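Bredport Shared Kitchen, minutes of the users' meeting, 8/29/24

**1. Last minutes**
July minutes agreed. The tea towel order with Limar is still outstanding.

**2. Hire charges**
The charge for the long table stays as it is until the new rota starts. Kikik have asked for two extra mornings. Agreed, provided they leave the cupboard keys in the office.

**3. Crockery and pans**
The stock list shows 40 cups and 39 bowls. It was felt that we don't need more of either. £200 was set aside for pans with lids that fit, to be bought from Iwasaki if they still do the trade price.

**4. Brown table**
The top is marked and has darker streaks. Cleaning to be tried first. A new covering was quoted at £500 and this was turned down for now.

**5. Small items**
Spoons keep getting put away inside cups and bowls and then can't be found. Agreed that spoons go in the drawer and pots are checked before they are shelved.

Pot, blue cup and yellow bowl on the brown table:

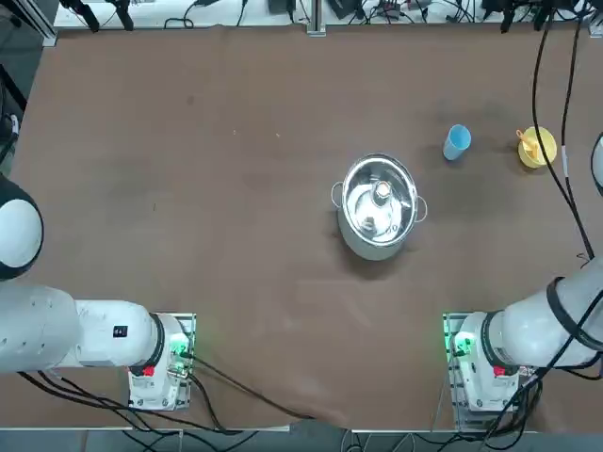
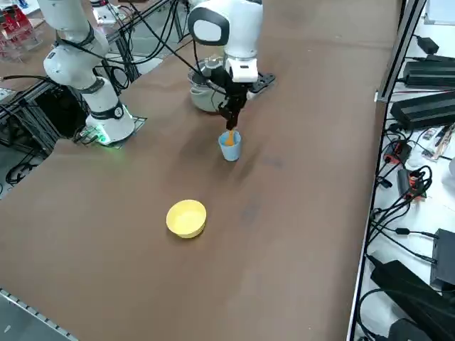 A reply from Kikik was read out, saying that they would sooner have the spoons in a jar by the sink, as the drawer sticks and people give up on it. To be tried until the next meeting.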